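Workshop tips: when the arm does something dumb

Notes from the bench. Mostly tidying jobs, toy food and small bins, but most of it goes for any tabletop arm. Skip around. Newest stuff is at the top, gripper care moved to its own page.

Drawer first, always

Had a bad one in April. Arm reached down into the drawer, drawer was not open as far as the program thought, fingers came down on the front panel and kept pushing. Cabinet slid. Box on top of the cabinet slid too. By the time I got a hand to the stop button there was a dent in the drawer front and one bent fingertip. Six minutes to do the damage check, most of a Saturday to get it straight again.

So, before any run with a drawer in it:

Pull it out by hand to the stop. Push it back. If it sticks, wax the runners (candle stub is fine).

Mark the fully open spot on the table with a bit of painters tape. Look at the tape, not at the screen.

Put something grippy under the cabinet. Shelf liner, cut a half inch smaller than the base so it doesn't peek out and catch.

Soft thing in the drawer for testing. Never a mug.

Tubs and rims

Second most common fault here. A finger comes down on the rim of a tub and not inside it. Light tub tips, heavy tub doesn't, and then the wrist takes the load. Neither is good.

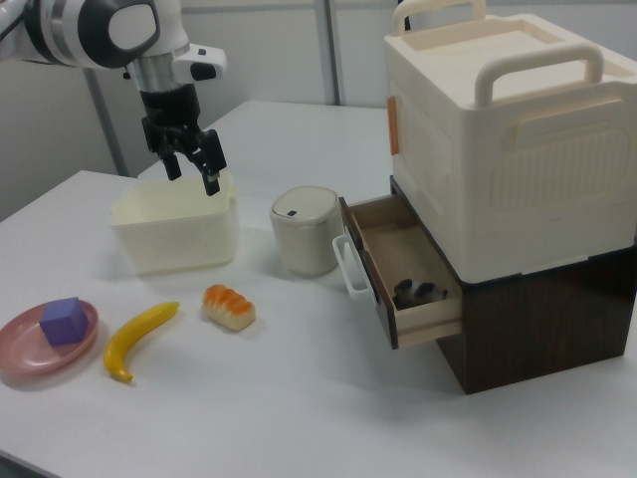 Go in slow the last two inches. I have the down speed set to a quarter of what the Pluvden manual suggests and have not regretted it. If you hear a click or a creak from plastic, stop, dont wait to see. Back off straight up, never sideways, sideways is how you crack a rim.

Empty tubs wander. A blob of poster putty at each corner holds them and peels off after. Change it when it gets linty.

Handles that stick out are worse than the rim. Turn the tub so the handle faces away from where the arm comes in.

Stop button

Where is yours. No really go look. Mine was behind a coffee can for a while, see April.

Left side of the bench if you're left handed. Cord taped down. Press it once at the start of every session with the arm moving slowly, check it really stops, reset, carry on. Our old Trelmont unit passed its self test every morning for a whole winter with a button that did nothing. Broken wire inside the plug.

Hands out of the bench area when it's live. If something rolls, let it roll. Gwendolyn Dvorak got her sleeve pinched going after a foam block and the block was fine, the sleeve wasn't. Roll sleeves up. No lanyards.

Laying things out

Gaps. Leave a gripper's width between things, more if they're round. Bananas spin when you catch one end, and the end that swings will knock whatever is beside it. Grab the middle.

Foam is forgiving, squishes and springs back. It also hides a bad grip force, so your settings look fine till you swap in something hard. Check force with a hard block first, then go to foam.

Keep tall stuff away from the path. Lids too. A lidded bin in the wrong place got its button pressed by an elbow joint and the lid popped up right under the arm. Log said error 242, obstruction, and for once the log was right.

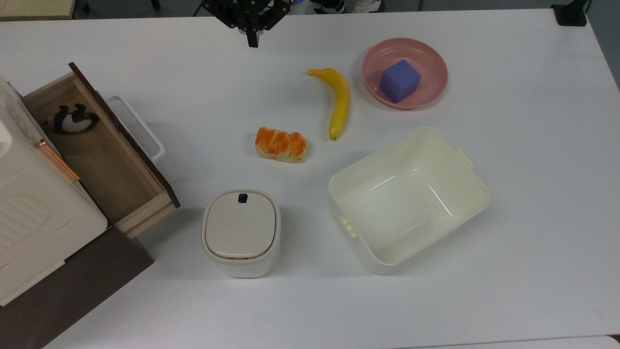
Gripper up and empty, big box open, panda in the drawer.

Clamps and cords

Retighten table clamps weekly. They creep. Pencil line across the clamp and the table edge, if the line doesnt meet any more, it moved.

Cord slack: enough for full reach plus a hand. Then run the arm to every corner at crawl speed and watch the cord the whole time, not the gripper.

A clamp that has moved a hair will look like a software problem. I spent a whole evening in the Iyengar settings menu before I thought to put a wrench on it.

After a bump

Power off, wait, feel the fingers for play. Wiggle each one. Should be the same both sides.

Rehome before anything else, even if it looks ok.

Run the shortest job you've got with nothing on the table. Then one soft thing. Then the real job.

Write it down. Date, what it hit, what you changed. Ours is a spiral notebook on a nail and it gets used more than the Brurkumora app ever did.

Finger pads: swap at 600 grabs on foam and soft toys, sooner on anything gritty. I've seen people claim 3,000. Mine were bald way before that. Wipe with a damp cloth, no solvent, it makes them slick.

Wrist camera lens, microfiber only. Dusty lens = late grabs = bumped rims, and round you go again.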